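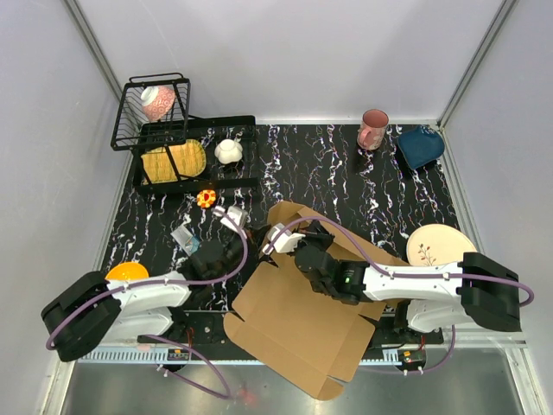 水切りラックに伏せた小鉢の底に、いつまでも水が残るのはなぜか。

高台のくぼみに水がたまるため。伏せれば内側の水は切れるが、今度は裏側が受け皿になる。少し傾けて置くと流れる。

## チケット: 食器が乾かない件

**状態:** 対応中(気持ちのうえでは解決済み)
**対象:** 黒い金属の水切りラック、上段かご+下段トレイ

**12月23日(日)**
症状を再現。洗って45分後、小鉢の高台に小さな池。ふきんで拭けば終わる話だが、それでは記録にならないので続行。

**試したこと**

1. 鉢を上段で斜めに立てかける。効果あり。ただし隣に何か置くと滑って元の姿勢に戻る。
2. 皿を下段に平置き。効果なし。編み目風の凹凸がある皿は、溝の一本一本に律儀に水を蓄える。
3. トレイの片側の下に3ミリの厚紙を挟む。水は流れた。厚紙も濡れてふやけた。

**購入の検討**
Girnitzの珪藻土マット、800円。Stillisの吸水シート、200円。安いほうを選び、届いたら下段に敷く。マグはラックに入れると場所を食うので、当面は卓上で待機。

**残件**
- 厚紙の代わりになる、濡れても平気なもの
- 平皿を立てる場所の確保
- 1月に再確認。それまでは、ふきんで拭く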